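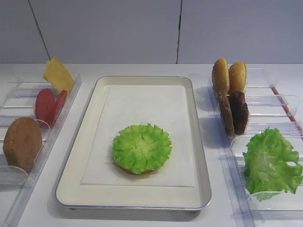 Figure 1. Workcell partway through an order: bottom bun and lettuce on the tray, remaining ingredients in the two clear holders.

Week 6 handout: Task state and replanning for assembly

Read section 2 before the lab. The burger cell is our running example for the rest of the unit, and the October assignment uses the same code base.

1. Representing the state

The planner never sees pixels. It receives a list of symbols from the perception node and works only on those. For Figure 1 the stack is

stack(tray) = [bun_bottom, lettuce]

and the holders still offer cheese, tomato, patty, bun and lettuce. A recipe is an ordered list. The next action is the first recipe item not matched in the stack, so if the recipe reads bun_bottom, lettuce, patty, cheese, bun_top, the planner should return pick(patty) followed by place(patty, tray).

Note that lettuce appears both on the tray and in the right-hand holder. Labels alone will not separate the two. Skirno, our perception package, attaches a region to every detection, and you must filter by region before you build the stack.

2. Known perception problems

Clear acrylic. Depth readings on the dividers are unreliable. Use the calibrated slot poses and let the camera decide only whether a slot is occupied.

Overlap. One tomato slice partly hides the other. Treat the slot as "at least one" and check again after each pick.

Hidden layers. Most of the bottom bun is under the leaf, with a thin crescent showing. A detector run on a single image may drop it. Keep the stack in memory and remove an item only on positive evidence.

3. Replanning

Voritz calls the planner after every place action. If the observed stack disagrees with the expected one, it discards the remaining plan and starts from the observation. The lab log set has 1000 simulated episodes, 113 of them with an injected fault. Start with episode 528, where the patty is dropped between pick and place.

4. To hand in

Your replanning function, the trace for episode 528, and one paragraph on how your code behaves when the colour threshold for cheese is set too low. Due 31st July.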